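December, bench two, started 8:40

Coffee first, then the fence tape. I promised Annelore I'd write up the house rules for the arm bench properly this time, instead of leaving them on the whiteboard where Hefin wipes them off to draw gear trains (sorry Hefin, but you do). So this entry is half notebook, half draft, and I'll move the good bits to the shared page once Gwawr has had a go at them.

Where we are: 833 logged runs on the Listutport arm since the rebuild, and 16 of them have a stop in the log with nothing written next to it. Sixteen! I went through the lot last night and I can guess at most of them, but a guess three weeks later is worth nothing. So rule one, and I don't care how boring it is: whoever presses stop writes a line. "Cable snagged" is plenty. "Got nervous" is plenty too, and I'd like to see more of those.

Rule two is the speed cap. Anything new runs at 70 mm a second until two people have watched the whole path through, start to finish. Jarmo thinks that's painfully slow and he's right, it's like watching paint dry, but when we skipped it in the fall we bent a finger screw and lost an afternoon hunting for another one in that length. I've put the cap in the Hikidar config so it comes up by default and you have to go in and change it on purpose.

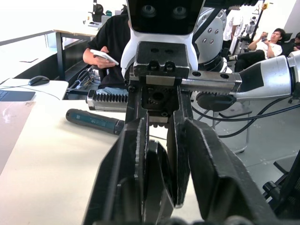

Rule three, the one we argued over at lunch. Caradog wants the bench completely bare before the drives go on. I said fine for hand tools, but the keyboard and mouse have to live somewhere, and last time we moved them off we were reaching across the arm to get at them – much worse! What we settled on: tools go back in the tray before power, every time, and the keyboard and mouse may stay as long as they're outside the taped reach. If the tape is missing or peeling, treat the whole tabletop as inside. I still need to redo the front corner.

Cables next. I'd like everything clipped up off the floor on the walking side, and the clips Dafis sent are too small for the thick bundle, so that waits for the bigger size. Until then nobody goes through on that side with drives on. Go the long way, it's ten steps.

Phones. I know, I know. Look at them all you want when you're sitting back from the bench. The person holding the stop box doesn't have one out, full stop, and if you get a call you hand the box over out loud ("you have it" / "I have it") before you answer. Gwawr picked that up at Wultberg and I like it a lot, it feels silly for a day and then you miss it when somebody forgets.

11:15 – gripper check. Wrote this down as a routine so we all do the same one: drives off, wipe the rack teeth, look for grit around the gear, check the finger bolts with the short hex key, open and close by hand once, feel for a rough spot. Date and initials in the book. Scuffs on the fingers are fine by me; a crack or any wobble means swap the finger and tell Annelore.

Still open:
Who may change the speed cap? I say Annelore or me, Caradog says anyone who has done the walkthrough.
Second stop box for the far side. Version 2 of the bracket is drawn, not printed.
Ask Jarmo whether the log can refuse to start the next run while the stop line is blank. I'd love that.

Back after lunch with new tape.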